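## 4. Hanging and starting the Taltlow light panels

Read this section completely before you open the crates. The work needs two persons and almost 3 hours, without the time for the paint to dry on the wall.

### 4.1 Preparing the wall

1. Mark a horizontal line at the height which is written on your room plan. Use the long level from crate B, not the short one.
2. Drill the holes for the rail. The distance between two holes is 800 mm, measured from centre to centre.
3. Push the plugs in until they are even with the wall.
4. Fix the rail with the long screws. Do not tighten them fully until all of them are in place.

**Note:** At Cillstead the wall of the small gallery is plasterboard. For this wall please use the metal plugs in the bag marked "C".

### 4.2 Hanging the panels

The panels are numbered on the back, from left to right as the visitor sees them. Begin with panel 1. One person holds the panel from below with both hands, and the other person guides the hooks on to the rail. Leave the protective film on the front until the last panel is hanging.
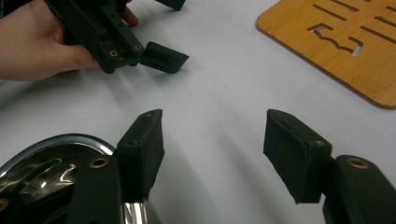 Between two panels there must be a gap of 30 mm. The artist, Felista Temba, has chosen this gap so that the light of one panel touches the edge of the next one. If the gap is smaller, the colours mix too early and the slow part of the work is lost.

**Caution:** Do not carry a panel by its cable. The connection inside is soldered by hand and it can break without any sign on the outside.

### 4.3 Connecting the power

1. Check that the main switch is off.
2. Connect each panel to the 48 V supply in the Mrema control box. The plugs fit in one direction only, so please do not use force.
3. Put the cables in the channel under the rail and close the cover.
4. Switch on. All panels show a weak white light, and then the sequence begins with blue.

If one panel stays dark, switch off again and exchange its cable with the cable of the neighbour panel. When the fault moves to the other panel, the cable is bad. When it stays, the panel must go back to the workshop in Widham.

### 4.4 Setting the brightness

Do this in the evening, after 6 pm, with the gallery lights at the level for visitors. Turn the knob marked "L" slowly to the right until you can read the wall label from the bench, then turn it back by one step. Write the final position in the room plan and send a copy to Chelsea Fairclough at Widham. She keeps the values for every place where the work was shown.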